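Tranness Wood Butter, 6 oz tin

3,402 views | 745 shares

Okay, so I've been making this stuff in one form or another since before the shop had a name, and it's still the thing I get the most mail about. Tranness is a soft paste for kitchen wood. Spoons, boards, rolling pins, salad bowls, chopsticks, the handle of that one knife you won't throw out. It's mineral oil and beeswax with a little carnauba to firm it up, and that's the whole recipe. I don't add any scent, because I tried orange oil in an early batch and my toast tasted like furniture polish for a week.

I get the wax from Sequeira, a small honey outfit on the other side of Kaltstead, and it comes to me in big yellow bricks that smell wonderful and are a pain to cut up. The color changes a bit through the year. Spring tins tend to be pale and the fall ones go almost mustard. Same paste, same feel, so please don't send me a photo of two tins side by side asking which one is bad (I've had a few!).

How I use it

Wash the piece, dry it, and leave it out overnight. I really do mean overnight. Then scoop out a bit with your fingers, work it in until your hands are warm, and go past the point where it looks shiny. Let it sit. I usually do mine after supper and wipe it down with an old T-shirt in the morning – the wiping is what takes away the greasy feel, and people skip it all the time and then tell me the paste is sticky.

Thin pieces are quick. For chopsticks I put a dab in my palm, close my hand around three or four at once and roll them back and forth, tips last. Bare wood ones take it well. If yours are lacquered or have a hard shiny coat, leave them alone, the paste will just slide around on top.

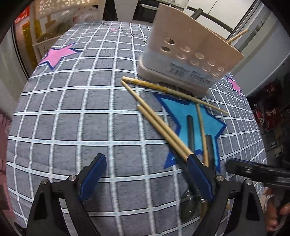 One customer wrote to say that she'd done every pair in the drawer that way and they still came out fuzzy at the tips, and was she using too little? Too little wasn't the trouble. Fuzz is raised grain, and no amount of paste will lay it flat. Wet the wood, let it dry, rub it down with fine sandpaper (I like 320), and then go in with the butter. She tried it and ordered two more tins, so I'm taking that as a yes.

How long a tin lasts depends on what you own. Mine gets me through most of a year with two boards, a crock of spoons and a dough bowl the size of a sink. A big butcher block will eat half a tin on its first go, especially if it's been neglected, and then hardly anything after that. You'll know it's time for another coat when water stops beading and the wood starts looking chalky. 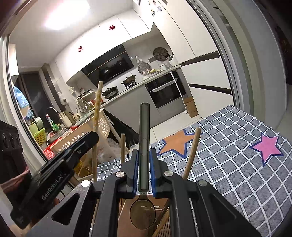
I should talk about the tin itself, since I changed it in April. The old one had a screw lid that jammed as soon as wax got in the threads, and I heard about it from all of you. The new one is a plain slip lid. It's wider too, so you can get your whole hand in or press a rag flat on top. If you've got an old tin with a stuck lid, stand it in an inch of warm water for a minute and it'll come right off.

Don't keep it on the stove. It won't spoil, but it'll go liquid and then set again with a grainy top. If that happens, melt it gently, give it a stir and let it cool on the counter. Grainy paste works fine anyway, it just feels a little like sugar scrub.
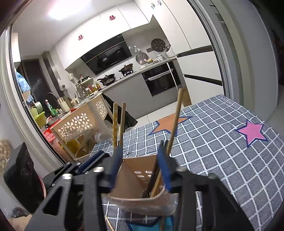

People also ask about the dishwasher, and my answer is the same as it's been for years – please don't. One cycle will strip out everything you rubbed in, and a glued board may come apart on you. Hand wash, towel dry, stand it on edge. If you've got a board that already looks gray and tired, I'd start with the Winness scrub block, let it dry, and then do two thin coats of Tranness a day apart.

What you get: one 6 oz tin and a square of cotton rag. Refills come in a paper-wrapped puck that drops into the empty tin and costs a bit less. I pour on weekdays and ship every Friday, so an order placed on a Thursday night still makes it. Pickup in Kaltstead is free, just knock at the side door.

Not for nut-free worriers only, but yes, it's nut free. There's no walnut oil in it and there never has been.

Comments

Guest: Used it on my grandmother's rolling pin and it went from beige to a really deep honey brown. A little alarming at first, but I love it.

Guest: Is it ok on bamboo? My steamer is looking dry.

Shop reply: Fine on bamboo boards and spoons! I'd leave a steamer plain though, the heat will just melt the wax out into your dumplings.

Guest: I miss the old tin. Yes, I know I'm the only one.

Guest: The refill puck was a tight fit in mine, had to shave the edge with a butter knife. Otherwise great.

2,214 people have this on their wish list

Related items

Tranness Refill Puck
Winness Scrub Block
Sequeira Beeswax, 1 lb brick
Cotton Rag Bundle
Fine Sandpaper Sampler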